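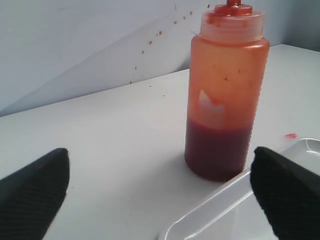 What does a dispensing kit have to get right before a kitchen or food lab would pay for it?
It has to put a known amount of sauce in a known place, and do so again on the next tray with no one standing over it.

Chapter 4
Buying a Dispensing Kit: The Sinton Two-Arm Package

Chapter 3 dealt with solid foods, which keep their shape when they are picked up and put down. Sauces behave differently. The amount that leaves a squeeze bottle depends on how hard the wall is pressed, how full the bottle is, how thick the sauce is and how long the pressure lasts. A person adjusts for all of these without thinking. A robot has to be taught, or programmed, to do it.

This chapter looks at one product sold for the job. The Sinton package is offered by Drenport as a ready-made kit: two arms, two grippers, wrist cameras, a control computer and a set of training tasks. The buyer supplies the table, the trays and the food. We use the kit as a case study in reading an offer, and most of what follows applies to its competitors as well.

4.1 What the offer says

The sales sheet lists a setup time of 95 minutes and a support plan that lasts 15 months. It describes sauce portioning as a "starter task." Readers should be careful with that phrase. A starter task is one the seller has chosen to include, and it may still need a good deal of work on the buyer's own table, with the buyer's own bottles.

The squeeze task can be set up in two ways. In the first, one arm lifts the bottle, turns it over and squeezes above the tray. In the second, the bottle stays on the table while the operator practices gripping and pressure control. Both arms may be used, or one may wait with its gripper open. A gripper that closes too far on a soft bottle will send sauce out of the nozzle whichever way the nozzle points – and that includes straight up.

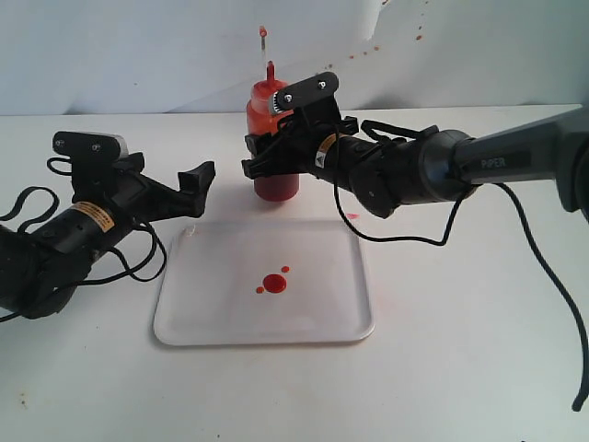 Mornska, a reader of the first edition, wrote to say that the section on pressure was too kind to the sellers, and that any kit sold for liquids should come with a force limit already switched on. We agree in part. The Sinton software does have a force limit, but it is found under advanced settings and is off by default. Drenport lists it as a free option, so a buyer should ask for it in writing.

4.2 Costs outside the price

The price of a kit covers the hardware and the license. It does not cover cleaning, spare finger pads or spoiled product. In the trial used for this chapter, the operators planned 60 practice runs and allowed 43 minutes of cleaning time for the whole set. Cleaning should be written into the schedule from the start, including the wall behind the table and the cameras near the grippers.
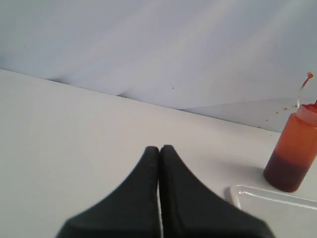
Department of Applied Automation, Thepsuriya Technical College

4.3 Questions to ask the seller

Before signing, a buyer should ask which bottles the task was tested with, and whether the test used full bottles only. Ask if the finger pads can be removed for washing. Ask how portions were measured – by weight, or by looking at the tray. Weight is the better answer.

Section 4.4 sets out a simple weighing test that can be run with a kitchen scale and a single bottle.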